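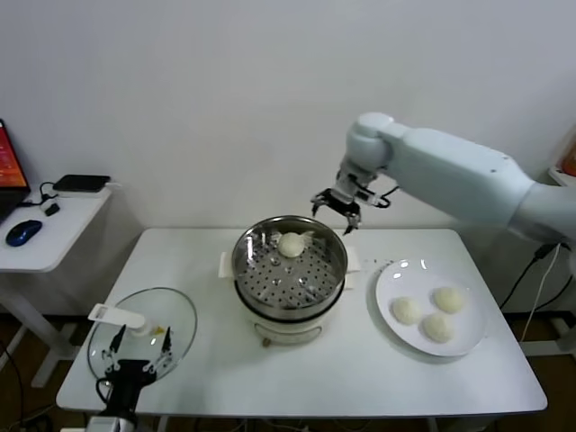

Re: Open day at Larnex, steamer demo

Thanks to all who came. The buns go from the steamer basket to the plate one at a time, and the lid rests on the table to the left. The second arm handles the lid.

On 7 January, a list member wrote:
> Is the bun demo running all day, or only in the morning? We are
> 2 from Faulkner and can't get there before lunch.

It ran until four, so I hope you caught it. Hanero have asked for a repeat. Room 291 is free in the afternoons. Reply to the list if you want a place.

Fusier demo desk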